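Section 4: First Use and Care of the Omine Hand-Crank Grain Mill 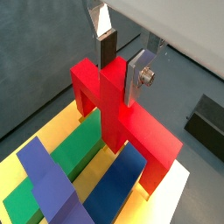 Madhu Pandey wrote to us after the previous edition that the first batch of flour should always be thrown away, and that the old manual mentioned this only in the cleaning chapter, after most owners had already baked with it. The instruction has been moved to the start of this section, and all owners are asked to follow it.

4.1 Before the first grinding

The burrs of a new mill carry a thin film of food-grade oil and a small amount of dust from the finishing process. Both must be cleared before any flour is eaten.

1. Wipe the hopper, the flour chute and the outside of the burr housing with a dry cloth.
2. Clamp the mill to a table or counter as described in Section 3. Test the clamp by pushing firmly on the hopper in each direction.
3. Turn the adjustment knob to the left until the burrs no longer touch. The crank should move freely.
4. Place one cup of plain white rice in the hopper.
5. Turn the crank clockwise at a steady pace until the hopper is empty.
6. Discard the ground rice. Do not feed it to pets or birds.
7. Repeat steps 4 to 6 with a second cup of rice at a medium setting.

Note: If the second batch is still gray, run a third. Gray flour after the third batch means that the burrs are touching. See 4.5.

Caution: Never wash the burrs in water before first use. They are not coated and will rust.

4.2 Choosing a setting

The knob has 26 positions. Position 1 is the finest. Most households will use only a few of them.

Positions 1 to 5: fine flour for fresh pasta, flatbread and cakes.
Positions 6 to 12: bread flour and fine semolina.
Positions 13 to 19: coarse meal, polenta and grits.
Positions 20 to 26: cracked grain for porridge.

Always change the setting while the crank is turning. Moving the knob toward a finer position with grain trapped between still burrs may bend the adjustment pin – this damage is not covered by the warranty.

Hard wheat intended for pasta gives the best result when it is ground twice, first at position 14 and then at position 3. The second pass is slow but takes much less effort than a single pass at a fine setting.

4.3 Grinding

1. Check the grain for stones and stems. Pour it onto a light-colored tray and look it over before filling the hopper.
2. Fill the hopper no higher than the line stamped inside the rim.
3. Place a bowl under the chute.
4. Turn the crank clockwise. Do not turn it backward under load.
5. Stop if the crank becomes hard to move. Open the setting by three positions, clear the grain and begin again.
6. When the hopper is empty, give the crank ten further turns to clear the burrs.

Caution: Keep fingers, spoons and loose sleeves out of the hopper while the crank is moving. Use the wooden pusher supplied. Children may turn the crank only under adult supervision.

Caution: Do not grind oily seeds, nuts, coffee or damp grain. Flax and sesame will glaze the burrs and leave a stale taste in later batches. Owners who wish to grind these should fit the Garg steel burr set, sold separately.

4.4 Storing fresh flour

Whole-grain flour contains the oil of the germ and spoils sooner than store-bought white flour. Keep it in a closed container in the refrigerator and use it within 168 hours of grinding. Flour for longer storage should be frozen on the day it is ground.

Let refrigerated flour return to room temperature before mixing pasta dough. Cold flour takes up egg and water unevenly, and the dough may crack at the rollers.

4.5 Cleaning and adjustment

1. After each use, open the burrs fully and brush out the housing with the dry brush supplied.
2. Once a month, remove the front plate by its two wing nuts and lift out the outer burr.
3. Brush both burrs, paying attention to the grooves near the center.
4. Apply one drop of food-grade mineral oil to the crank shaft. Do not oil the burrs.
5. Replace the outer burr with the notch facing up and tighten the wing nuts evenly by hand.

If the burrs touch at position 1, loosen the small screw behind the knob, turn the knob one position to the left and tighten the screw again.

Replacement burrs are listed in Section 7 under part number 78.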